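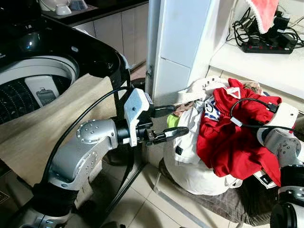 Put the red one in last or you'll be wearing pink, one householder told me before I'd even asked a question.

4.2 Colour at the washer

I heard that a lot! In the Nistow homes the heap lives right beside the machine, so sorting happens there, one garment at a time.

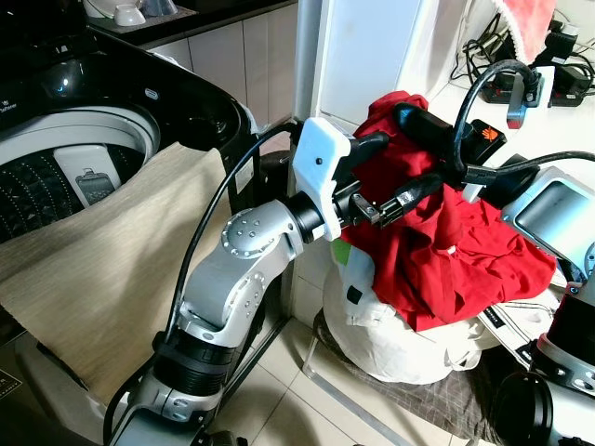

Sorting is for people with two baskets, another wrote back, and I do see the point (we've only got one ourselves).

Figure 3. Red clothing and the pile at the washer, Nistow homes. 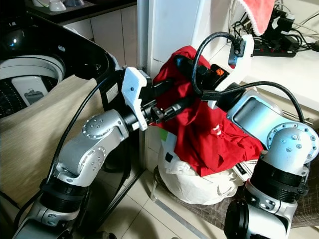 A third reader of our draft asked whether colour matters at all in a cold wash. Fair question, and of the 1,000 diary sheets we sent out, 889 came back with something to say on it.

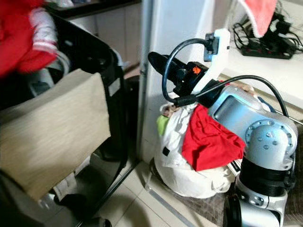

4.3 Where the pile sits

Mostly on the floor, it seems, and close to a wall.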